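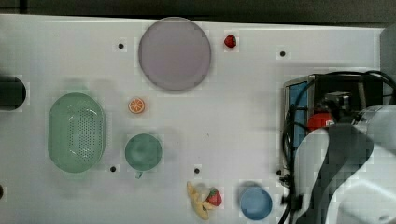

Toy strawberry, orange slice, plate and colander on a white tabletop.

Learning the kitchen words first

By Saron Gebru
November 24, 2019

When I moved from Pleven I had studied English for many years, and I could write a formal letter to a bank. I could not say colander. In my first winter I stood in a hardware shop and explained to the man that I needed "the bowl with holes for the water of the pasta". He was very kind and brought me a flower pot.

I told this story at the September meeting of our language circle, and after it almost everybody had one to tell. One member had asked her neighbour for a "soup spoon of the big mother". She wanted a ladle. Another had eaten in his own flat for two years before he learned the word for the thing he drained his rice in. These words are missing from most course books, or they come very late, after airports and hotels and the environment.

So this autumn we changed the beginners' course. It is called Rinari, after the café where we used to meet, and it now starts in the kitchen. For the first eight evenings we leave the grammar book closed for the first half and we cook, or we talk about cooking. Treasa Geraghty leads the group and I assist her. Treasa grew up with Irish and English both, and she has great patience with the question "but why do you say it like this?", even when the answer is only that people do.

The verbs are harder than the nouns. In my language I can use one word where English wants peel, or pare, or shell, depending on what I hold in my hand. You slice bread and you carve a roast — but you may also slice the roast, and nobody is angry. Then there are the small words. Chop up, cut down, boil over, boil down. A learner from Ho asked whether you can boil up, and Treasa thought for a moment and said yes, but it sounds like her grandmother.

We have also started a shared word list, which the members named Pustidico. I have been told it is a mixture of three languages and means nothing in any of them. It has 387 entries now. Each entry gives the English word, the translation in the languages of those who wish to add one, and one sentence that a person really said at home. The sentence is the part I like most. Under "sieve" somebody has written: "My husband says we do not need a sieve, but he is the one who makes lumps."

Some of you asked if the new course is suitable for people who do not cook. It is. We had 20 learners this term and at least one of them lives on toast and is proud of it. He now knows crust, crumb, heel and burnt, and he can complain about the toaster in the past perfect.

The next course begins in the new year and there are 13 places left. The evenings are in the upstairs room, as before, and the price has not changed. Please bring a notebook and the name of one object in your kitchen which you cannot say in English. You may draw it if necessary. To put your name down, speak to Treasa after any meeting or leave a note at the desk.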